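Putting the winter jacket away
Notes for the evening talk at the Partington community hall
Length: 40 minutes with questions. Slides on the laptop, paper copy in the blue folder.

Before starting
Ask if the people in the back can hear me. Last time in Jirkuswood they could not and they were too polite to tell.
Put the two jackets from home on the chair, the gray one on top. Do not begin with the folding. Everybody wants to see the folding, but if I start with it they stop to listen to the rest.

Opening
Good evening, and thank you for coming on a Monday. I would like to talk tonight about a very small job in the house. In March or a little later the thick jackets go away, and in the autumn they come back. Between these two moments they lie for months in a box or in a bag, and many of them come out looking tired.
I learned this job in a wrong way. In my first apartment in Flulldale I had one closet, very narrow, and I pushed the jackets in with my knee. In October I had to wear a jacket with a fold across the back like a letter from the post office.
(Wait. Usually they laugh at the knee.)

Part one: look at the jacket first
Say slowly: a jacket should be clean and fully dry before it goes in a box. Dry on the outside is not enough. The place under the arms and the hem need the longest time, and also the inside of the pockets. I leave mine one more day after I think it is dry.
Then the pockets. Ask the room what they have found in old pockets. Take two or three answers, not more, this can go on for a long time. My own: a bus ticket, a chestnut, a key for a bicycle which I had already sold.
Read the label. I do not give washing advice tonight because the materials are too different. If someone asks about down, say that the label decides, and go on.

Part two: the bed is the table
Next slide. You need a flat place which is bigger than the jacket with the arms open. In most homes this is the bed. A dining table is often too narrow, the sleeves hang down and pull the body with them. The floor is possible, but my back does not agree.
I like a fleece blanket under it. A light garment slides on a smooth cover, and on fleece it stays. A blanket in a darker color is also good for a pale jacket, you see the outline well and you notice when one side is crooked.
Put the jacket with the front up. Hood at the top, sleeves out to the left and to the right. Wait a moment before you touch anything more. Look if the sleeves have the same length on both sides, and pull the hem a little with two hands. Small wrinkles are no problem. Only the big ones that cross the body will stay there until autumn.
Point to the hood on the slide, it stands up partly and the tan lining can be seen. A hood like that wants to be a ball. We will come back to it.

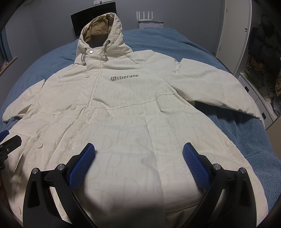
But why should I fold it at all, when I can put it on a hanger and close the door? A listener in Pidholm asked me this from the second row, and went on: my mother hung everything, and her coats lasted longer than mine.
I should answer this well, it was a fair question and I answered it badly then. So: if you have the room, hang it. A wide hanger, not the wire one, and with air on both sides. I have nothing against it. The folding is for people with one closet and 4 coats in the family, or for people who need the closet for the summer things. Also for a heavy jacket with a hood, where the weight pulls on the shoulders for half a year. The mother in Pidholm possibly had a very good closet.
(If the discussion gets long here, skip the story about the attic.)

Part three: what to close and what to leave open
Zippers closed, if there are zippers. The teeth scratch soft fabric when they are open.
Snap buttons: I close the ones at the front, so that the two halves do not walk apart. The snap at the collar I leave for the last, after the hood is arranged.
Drawcords. People forget them. A cord with a stopper on the end makes a small hard point, and if it lies under the folded cloth for months, it leaves a mark in it. I put both cords inside the hood opening. It takes ten seconds.
Printed letters: if the print is thick and rubbery, do not put two printed sides face to face in a warm place. Use a sheet of thin paper between. For a faint print in the cloth I do nothing special.

Part four: the folding, with the jacket from the chair
Now take the gray jacket and do it on the table in front. Speak while doing it, but not every moment.
1. The hood goes down flat over the chest. Press the air out with the open hand. Do not press with the fist.
2. One sleeve comes across the body, straight, with the cuff near the other side. Then the other sleeve above it.
3. Fold the sides in until the piece is so wide as your box. Bring the box before you start! I write this here in big letters because I forgot it in Flulldale and had to do it all again before 28 people.
4. Roll from the hood down to the hem. Not hard. For jackets with filling the roll should be soft enough that you can put your hand in the middle.
5. Stop before the hem, if the hem has an elastic.

About step five I want to speak longer. An elastic band is sewn to the cloth while it is stretched, so when it rests, it makes small gathers. If you roll it in tightly with the rest, it is pulled in one place and pressed in another. After a few winters it becomes wavy and does not hold. I cannot prove this with numbers, it is what I have seen in my own clothes and in the things of my neighbors.
So I let the band lie free at the end of the roll. First the rolled part, then the band, then the small piece of cloth which comes after it. Let it curve as it wants. You only look that it is not twisted, and for this the stitched seam helps very much. Follow the thread with the eye from one side to the other. If it goes in a calm line, all is good.

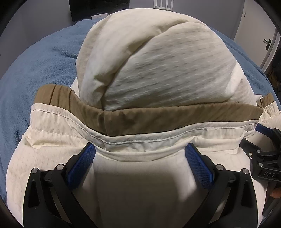
Slide 6. Rolled fabric, and the brown elastic band below it with its gathers.

Give them time with slide 6. In Jirkuswood some people stood up and came closer, and it was good. Let them.
Say: it does not have to look nice. A lumpy roll is fine. The creases that go slantwise over a roll are soft ones, and such creases usually fall out when the jacket hangs for one night. The sharp ones come from a weight on top.

Part five: box, bag, place
Cotton bag or a box of cardboard with a lid. I do not like the bags where you suck the air out with the vacuum cleaner. They save a lot of space, I agree, but a filled jacket needs weeks to become thick again, and one of mine never did.
The jackets go on top, sweaters under. Heavy things never on a roll.
Write on the box what is inside. I write also where the gloves are, they are always in another box.
Place: dry, dark, not against an outside wall. Under the bed is good if you clean there. The attic in my building is too hot in summer. (Attic story only if there is time.)
Small bag with lavender or a piece of cedar. It smells good. I do not promise anything about moths.

Part six: in autumn
Take it out some days before you need it. Open it, hang it on a wide hanger, close to a window but not in the sun. Shake the hood. Pull the cords out and make them equal.
If a crease stays, hang the jacket in the bathroom while you shower. I do not iron nylon and I do not want to be responsible when somebody does it.

Questions
Likely ones: leather (I do not know, say it so), children's snow suits (same way, legs up before the roll), how long it takes (for me almost 4 minutes for each jacket).
The sheet with the steps is at the door. I printed 200 for all the evenings together, so please take one for each household.
Turn off the projector before packing the cable. Key goes back in the box beside the kitchen.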